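4.2 Where folded clothes end up

I came to this part of the study expecting wardrobes and drawers, and I got tables. Of the 337 resting places we logged across the Afolabi flats, 80 were desks or tables, and I grew very fond of them (Adaeze Sani, my co-coder, did not). People fold something properly, put it down on the nearest flat surface and then carry on with their evening around it! We called these pieces "parked", and Figure 8 shows the sort of thing we mean. 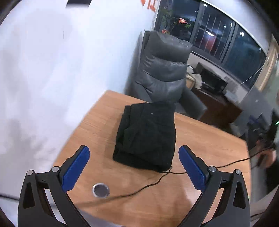

Figure 8. Folded black garment on a light-brown wooden table, with a thin black cable and a metal cable grommet.

I'd draw attention to the cable in Figure 8 as much as to the clothing. Parked garments kept company with chargers, post and mugs, and in our interviews people rarely saw this as mess – "it's folded, so it's done," as one tenant put it to me. Adaeze and I coded tidiness separately and disagreed most over thick bundles like this one, which I scored as neat and she scored a 2.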